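**Budgeting handheld grippers for a second cloth table**

**kuipers_ops**
Drafting the April purchase request for cloth handling. Current plan is 2 more handheld grippers from Toturico, spare finger pads, and a table. Quote is 2,962 before shipping. Lead time 11 weeks. Is a pair per table still the right unit?

**flatfold**
Yes. Garments need two contact points. Budget pads separately; Toturico bills them as consumables.

**serkelley_lab**
Disagree on the table. Put that money into a third gripper as a shared spare. Any flat surface with a sheet will do.

**kuipers_ops**
Current setup for reference:
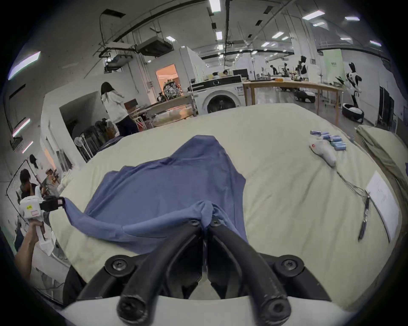
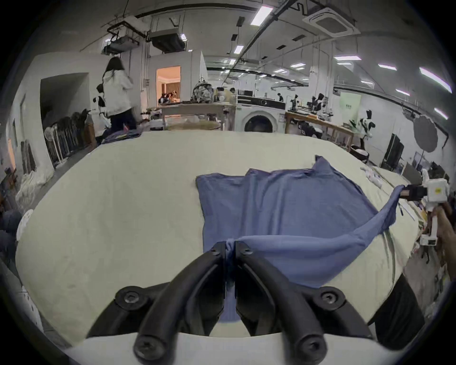 *Both: black gripper pinching the blue garment, white gripper on the other hold.*

**flatfold**
Then table size matters. In the second one the sleeve-like section is pulled well out to the right. A narrow bench won't allow that.

**serkelley_lab**
Fair for long pieces. I would still price a Sundley bench. Same depth as ours, shorter lead time.

**kuipers_ops**
Does Sundley ship legs separately? Our freight elevator is shallow.

**serkelley_lab**
Ours came flat. Ask for the leg kit on its own line or purchasing will bounce it.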